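Brellstead Motorsport Association — Members' Forum
Circuit and Events > Proposed Foreshore Street Course

Topic: Consultation response on the revised layout

Kolev_Regs
Members will have received the notice of the revised layout for the Brellstead foreshore street course. The principal change is the removal of the hairpin at the fish market and its replacement with a right-left combination onto Husport Road. The lap distance is now 2672 metres. The association is required to lodge its response with the council by close of business Thursday, and comments posted in this thread will be attached to it in full. Members are asked to confine themselves to the layout, access and noise. Matters concerning ticket prices should be raised in the other thread.

apexlate
I support the revision. The hairpin as drawn was too narrow for a recovery vehicle to pass a stationary car, and the marshals' group said as much at the first briefing. The new combination leaves a proper escape road on the left.

Drestis Park Resident
I am a member of the association and I also live inside the proposed closure. The notice states that residents will have vehicle access until 7 am and after 6.30 pm on each day of running. It does not state what arrangement applies to shift workers, of whom there are a good many in our street because of the hospital. I would ask that the response request a staffed crossing point at the Drestis Street end.

Kolev_Regs
Noted, and it will be included. The draft traffic plan does show a crossing point, but at the Husport Road end only.

tyrewall19
I must disagree with apexlate. The hairpin was the one genuine overtaking opportunity on the lap. What replaces it is a fast change of direction between concrete walls, followed by a straight too short to make use of a slipstream. We will have a procession, and the council will conclude after one December meeting that the public is not interested.

apexlate
The straight is 200 metres longer than it was in the first drawing. The start line has been moved back past the rowing club, so the braking zone for turn one becomes the passing place.

tyrewall19
I have the drawing in front of me and the kerb line at turn one has not been altered. A longer approach to a corner that admits one car at a time does not produce a passing place. I request that my objection be recorded as it stands.
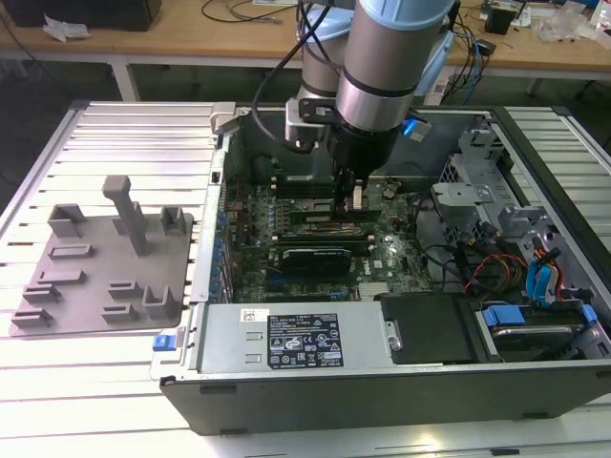 Kolev_Regs
It will be recorded as it stands. On the question of noise, the limit proposed for the support categories is unchanged from the first draft, and the historic cars are now restricted to two sessions per day. Several owners have written to object to this — their letters will form a separate attachment.

Historic Group N
Speaking for those owners, we have no quarrel with two sessions. Our concern is that both are timetabled before 10 am, when the grandstands will be largely empty. One morning and one afternoon session would satisfy the group.

Drestis Park Resident
I would have no objection to that, provided the afternoon session concludes before the hospital's evening visiting hours.

pitlane_maureen
Could the response also address the paddock surface? The car park behind the rowing club drains poorly at the southern end, and 19 of the garage bays are drawn directly over the low section. The contractor should be asked for levels before the bays are allocated.

Kolev_Regs
A request for levels will be added under access. The draft response will be available at the clubrooms from noon on Wednesday, and amendments should be posted here before 8 pm that evening.

tyrewall19
I will post revised wording for the turn one paragraph tonight.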